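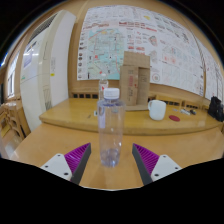
September, ten past six in the morning

Woke before the alarm again, which I resent, because I paid for that alarm. The town choir's autumn concert is in two weeks and my brain has decided that the hours before dawn are for rehearsing the alto line of a song I don't even sing. I'm a second bass. I have four notes and I love them all equally.

Last night's rehearsal ran forty minutes over. Inger wants us off the page by next time, all 14 pieces, including the Icelandic one that Heiðrún brought in and now has to teach us syllable by syllable. She is very patient. She said my vowels were "brave." Villads, who stands next to me and has the confidence of a foghorn, got no comment at all and took this as praise.

We also had the water talk again. Inger has read somewhere that singers should start drinking water hours ahead, so we are all to do that, and also not to leave in the middle of the second half. She didn't say how these two things fit together. I raised my hand and then thought better of it and pretended to be stretching.

Ticket report: 229 sold. The hall holds 700. Lourenço put this up on the whiteboard as though the gap were a weather system we might wait out. He wants each of us to sell ten more. I have already sold to my sister, my dentist, and the man at Gekwood who cut my shelves the wrong length and felt he owed me something. After that I run out of people who can't say no.

The shelves are still leaning in the hall, by the way. One of them is fine.

Tried the Icelandic piece in the shower after I got up. The tile does wonders for the low notes – I would give the whole concert in there if we could fit the sopranos. Got through verse one, lost verse two, went back to verse one and sang it again with more feeling. The neighbor's dog joined in at the high part and held the note longer than Villads can.

To do: learn verse two. Find black socks that are both black. Call Hjalti and ask if he's coming, and if he is, whether he would consider bringing nine friends. Return Inger's pencil, which I have had since spring and which she asks about every week while looking directly at me.

Coffee now.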